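June build log, Nodbridge robotics club

Quick gallery page before the summer break, more when I get a minute. Group this term was Marlene Lapointe, Remzi Polat, Ulises Orellana and me (Selim). Project name is Keskin, yes we voted, no we're not changing it.

All of it is in simulation so far. Real bench at Kernton isn't ours until the fall, so everything gets worked out on screen first. Remzi did the table and the mat, Ulises did the arm setup, Marlene wrote the button logic and then rewrote it after the first demo. Şengül Gökçe checked our joint limits, thank you!!

Numbers for whoever takes over: 3,000 runs total, 2,105 on the new reach path, the rest on the old one. Dont use the old one. Settings are in the shared folder under "keskin final 2".

Still to do: cable at the control box needs a proper end, and somebody please fix the lables so they can be read from above.

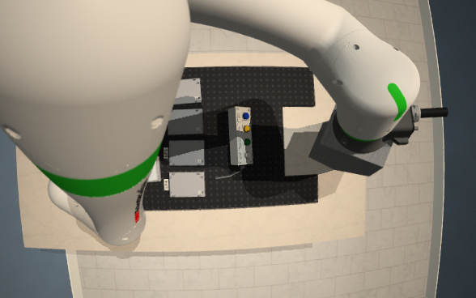
Keskin in the sim. Arm over the mat, control box in the middle w/ blue, yellow and green buttons, four gray boxes to the left.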